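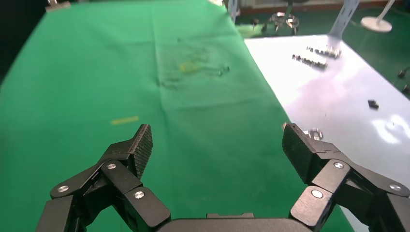
The first drawings for Flokanel were made on the backs of ferry timetables, which Frøydis Berge kept in a shoebox under her desk and was kind enough to spread across the floor for me one wet afternoon in February. They're lovely things, full of crossings-out and little notes to herself ("g too proud, calm it down"), and you can watch the typeface slowly find its feet from one sheet to the next. The lowercase a took her the longest. She drew it 36 times before she had one she could stand to look at over breakfast.

Berge came to type sideways, like so many people in the trade. She painted shop signs in Sturkow for nine years, mostly for bakers and a very loyal hardware store, and she still talks about letters as if they had to be read from across a street by someone carrying groceries. When the sign work dried up she began turning her brush alphabets into fonts at night, sold a few licenses through a friend's website, and then (this is the part she tells with her hand over her eyes) printed a catalog she couldn't afford.

The catalog is what got her noticed. A small foundry called Flultier wrote to ask whether she had anything suited to long reading, meaning books and reports, the kind of text you settle into for an evening. She said yes. She had a capital R and most of a comma.

What followed was five years of work, with breaks for a house move and a bad shoulder. A family meant for books needs italics, small caps, two kinds of numerals and all the accented letters, and each of them has to sit comfortably beside every other. The regular weight alone went through 253 rounds of proofs. Berge has kept them all, and I must say I enjoyed the later ones most, where the changes are so tiny that I had to take her word for it.

"You move a curve by the width of a hair and the whole page gets quieter," she told me, pouring more coffee. "Then you go to bed, and in the morning it's too quiet."

Flokanel finally went on sale in May 2023. Its first big customer was Makori, a cookbook publisher that wanted fractions you could read with flour on your glasses, and Berge redrew the whole set for them at no charge, mainly because she was embarrassed by the old ones. The three-quarters is especially handsome! I've caught myself reading recipes for dishes I have no plans to cook.

Money is a subject she'll talk about if you let her come around to it in her own time. A license for the full family costs more than most people expect, and she gets letters about it, some of them quite rude. She answers the polite ones by hand. Flultier takes half, the rest pays her rent in a decent month, and the sign brushes are still in a jar by the window for the other kind. She's at work on a bold weight now, and the a is giving her trouble again.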